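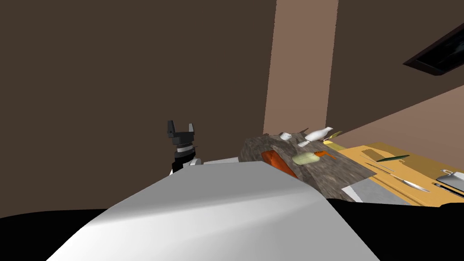 ## 調理台シーンを組むときの覚え書き

Paterson工科クラブ 台所課題班。最終更新:2020年1月11日。

Grarnance競技会の台所部門に向けて、シミュレータNement上で調理台を組む班員のための手引き。前半は実際の台所の整理にもそのまま使える。後半は双腕の設定に関する項目である。

### 1. まな板の上の置き方

- 手前から低い物、奥へ行くほど高い物を置く。カップや置物は板の奥の縁に寄せ、野菜類は手前に出す。上のシーンの白いカップと鳥の置物がこの配置になっている。
- 丸い物は傾いた面に置かない。物理演算の開始直後に転がる。家庭の台所でも、丸い野菜は切る前に下へ濡れ布巾を敷くと動かない。
- 細長い物は、指の開閉方向に対して直角に近い向きで置く。端をつかむと持ち上げたときに回転するので、把持点は重心付近に取る。
- 板の表面に斑模様のテクスチャを使う場合、灰色系の小物は載せない。色による領域分割が安定しない。

### 2. 刃物

- 包丁は台の縁から8 cm以上内側に置く。シーン内でも実習室でも同じ値とする。
- 緑の細長い物の近くに包丁を置いた配置では、分類器が柄と野菜を取り違えることがある。学習用の配置には残し、動作確認用の配置からは外す。
- 実習室で洗った刃物は水切りかごに立てず、拭いてすぐ収納する。刃を上に向けて乾かさない。

### 3. 鍋とフライパン

- 取っ手は通路側に出さない。アームの旋回範囲にも出さない。
- 縁の厚みが指の開き幅を超えるモデルは使わない。開き幅は98 mmを上限として登録してある。
- 鍋の衝突形状を凸包にすると、中が詰まった塊として扱われ、物を入れられない。必ず分割形状を指定する。

### 4. 待機姿勢

指を真上に向けた姿勢は、ハンドの開きを目視で確認しやすい。ただし次の点に注意する。

1. 上向きから下向きへ直接移ると手首が大きく回る。間に中間姿勢を入れる。
2. 吊り棚のある台所では上向き待機を使わない。棚の下面との干渉を先に計算する。
3. 指の間に何もない状態で開度の初期値を記録する。記録を忘れると、空振りの判定が効かない。

### 5. 視点と遮蔽

もう一方の腕がカメラのすぐ前に入ると、本体の白い外装が作業面の下側をふさぐ。上のシーンでも、まな板の左寄りにある橙赤色の物が一部隠れている。確認の手順は次のとおり。

1. 腕を表示した状態で1枚描画する。
2. 腕だけを非表示にして、同じ視点から描画する。
3. 対象物ごとに見えている画素数を比較する。
4. 可視画素が200を下回る対象物は、その視点の正解ラベルから除く。

11月の校内予選では手順4を省いたため、見えない物への把持指令が多発した。Matilde Rebeloの集計では、失敗記録568件のうちほぼ半数がこれに該当する。以後、手順4は省略不可とした。

視点を動かして解決する場合は、まず高さを上げる。横へ振ると調理台の端が切れやすく、鍋の取っ手が画面外に出る。

### 6. 壁と光源

- 背景の壁は無地の暗色でよい。柄を入れると、黒いハンドの輪郭が取れなくなるのと同じ理由で影の境界も拾いにくくなる。
- 黒いハンドと濃い茶色の壁は明度差が小さい。輪郭抽出に失敗するときは、壁の色を変える前に補助光を一つ足す。
- 白い外装は稜線が飛びやすい。露出は外装の明るい面に合わせ、調理台は後から補正する。
- 実際の台所で手元が暗い場合も、天井灯を強くするより手元灯を足すほうが影が減る。

### 7. 片付けと保存

- 終了時に全小物を初期位置へ戻し、配置ファイルを上書きせず別名で保存する。
- 名前は「課題名_配置番号_氏名」とする。Sukia課題の配置は共有フォルダの専用の場所へ入れる。
- 寸法を変えた小物は、元のモデルと置き換えない。拡大率を配置ファイル側に書く。
- 実習室の流しを使った者は、排水口のごみ受けまで空にする。布巾は広げて干す。

### 未解決

- まな板の角で浅い皿が震える。接触の剛性を下げると止まるが、今度は包丁が板にめり込む。
- 双腕で同時に板へ手を伸ばす動作は、肘同士の干渉判定が遅い。当面は片腕ずつ動かすこと。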